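Back room, front room: a talk with the owner of Nekley

Got to Nekley a little after 9 in the morning, door already open, kettle on. The owner was on her knees with a tape measure and didn't get up right away. Two rooms over a shoe repair place, one long window, a lot of white. She rents out desk space by the half day and refits old tables on the side. The tables are what I came for.

"Sit wherever," she said. "Not that one, the glue's not set."

She started with one table from a school sale. Paid too much for it. Spent a whole September sanding in the hallway with the window up and the neighbors complaining. These days the tops come in from Trikow, cut to size, and she does the edges and legs herself. Last year's bill for tops was $1,368. The year before, $1,397. She knows both numbers by heart and says them like a person reading off a parking ticket.

Why white? I'd expected something about light. "Because people bring their own mess. Papers, cords, lunch. On white you see where your stuff ends." She had a darker one early on, walnut stain, very handsome. Pens vanished on it. It went to a cousin.

And flat white, never shiny. She's firm on this. A glossy top throws the window right back at you all afternoon, and every thumb print shows. The matte ones get grubby too, she admits, but slower, and a damp cloth with a drop of dish soap takes care of most of it. Ink is another story. "Ink I just live with."

The edges are her favorite part and the part customers ask about least. A thin strip of light wood all the way round, glued, clamped overnight, then rounded over by hand so it doesnt bite your wrist. She tried the iron-on kind. It lifted at the corners inside a month.

"You lean on the edge more than you lean on the top," she said. "Watch anybody. Forearms, always."

So I watched myself. Forearms. Fine.

We got onto power, which she calls the boring half of the job. No outlets in the floor up here, old building, so every table needs a strip. Hers are white to go with the tops. She used to screw them underneath and people crawled around hunting for them, knocking their heads. Now the strip lives on top, over by the side, where a hand finds it without looking.
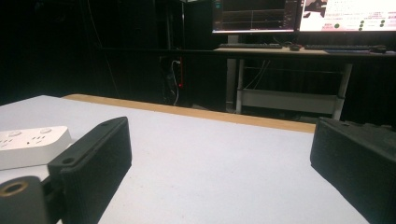
What she'd change

The legs, first of all. The Mostyn set she started with wobbles on the old boards and there's a folded card under more then one foot. She wants the kind with a screw foot. Price is the trouble. She was quoted $357 for enough to do the front room, and that was before delivery.

Second, the lamps. It gets dim past the tables once the sun moves off, and on a gray day the floor just dissapears. She's had one offer on a job lot of desk lamps from Disent, the place closing down across the river. $400 for everything, take it or leave it. She was still leaning toward leave it when I was there.

"I don't want a lamp on every table. Then it's a lamp table. I want the middle clear."

That word came up a lot, clear. She wipes down at noon and again at closing, cups go back to the sink, chairs in. Renters can leave things overnight in the closet but not on the tops, and yes, she has moved a jigsaw puzzle. Half done. She slid it onto a tray and felt bad all week.

Does she use one of the tables herself? Long pause. At home she works at the kitchen counter, standing up, next to the toaster.

Half days start at eight and at one. Bring your own cup, hers are all chipped.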